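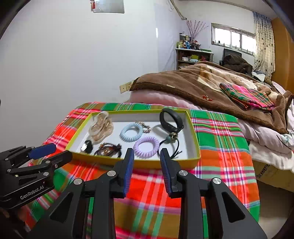 The Solilska is a hand-held gripper kit sold by Zindden for recording household handling tasks. It is offered as a complete set for people who want to collect demonstrations in ordinary rooms, without a fixed robot arm. The person holding the tool closes its fingers on an object, and the movement is recorded for later use in training a robot. Zindden's task guide groups the work by the size and stiffness of the objects. Small personal items form the hardest group, and a shallow tray of hair claws, spiral coil hair ties and a beaded bracelet on a checked tablecloth is typical of it. Such things catch on one another, and a coil can change shape as the fingers close.

Contents

The standard kit is made up of two grippers, a charging dock, a carry case, a set of spare finger pads and a printed guide. The grippers are supplied as a left and right pair, though most of the tasks in the guide can be done with one hand. A smaller set with a single gripper was added to the range in March. Pads are held in place by two screws and can be changed with the key supplied in the case.

Software

Recordings are copied from the kit to a desktop program named Fjeld. The program sorts them by task, shows each one as a timeline and lets the user trim the start and end. Clips with long gaps in tracking are marked in red and left out of the export unless the user puts them back. Fjeld runs on Windows and Linux. Early versions could not rename a task once recording had begun, a fault corrected in the second release.

Task library

The library held 258 tasks when the kit went on sale. They include folding cloths, closing jars, sorting cutlery and moving jewellery between containers. Each task has a short written card giving the starting layout and the point at which the recording should stop. Users may write their own cards, but these are not checked by the company.

Service and hire

Zindden also runs a hire service called Orkimlow, under which a kit is lent for 8 weeks and returned by courier. The hire price includes the software and one change of pads. Customers may send in up to 200 recordings for review during the hire period and receive written notes on lighting, grip and pace. Damage to the linkage is charged separately.

Reception

A trade review dated Sat 24 July praised the balance of the grippers and the clear wording of the task cards. It found the carry case too tight for the dock and its cable. The reviewer made 2,152 recordings with one pair and replaced the pads twice.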